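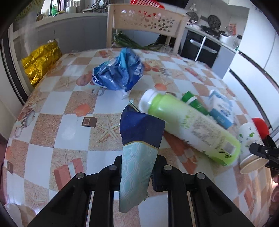

Bimance, the kitchen table gallery

Welcome back to the Bimance page! If you're new, Bimance is my pair of hand-held grippers, which I've been putting together at home in Dratitley when I ought to be doing other things. The idea is that I pick things up with them myself for now, and later on the same jaws go on the ends of two motorised arms (the arms are a pile of parts and a lot of optimism at the moment). Updated 2 September 2026.

The tissue pack, on the seaside tablecloth
Squashy things are much harder than I expected. You want enough squeeze to hold on and not so much that you fold the whole pack in half, and I'm still learning how much that is. I like the parallel jaws for this, my old pincer pair used to spit things out sideways like a wet bar of soap.

The paper cup, with the other gripper
I go for the rim. Grabbing a paper cup round the middle just crushes it, and I have gone through a lot of paper cups finding that out!

The green bottle, lying down
White cap, slippery sides, and it rolls. I've got a soft spot for this one because it's so annoying.

The bolts
Everyone asks about these, so: they came from Gostitz, in a mixed box of 600, and I've used hardly any of them. The slots in the plates mean I can slide things along and have another go without drilling new holes, and I'd do it that way again.

Still to do
The grips on version 3 need to be softer, my hands ache after an hour. I'm also waiting on a second motor board from Achari, and I want the first arm at least twitching by October. My practice log is at roughly 4,000 pick-ups now, most of them on this table, between breakfast and whoever wants the table next.

If you're building something similar, drop me a line through the contact page, I'd love to see how you've done your jaws.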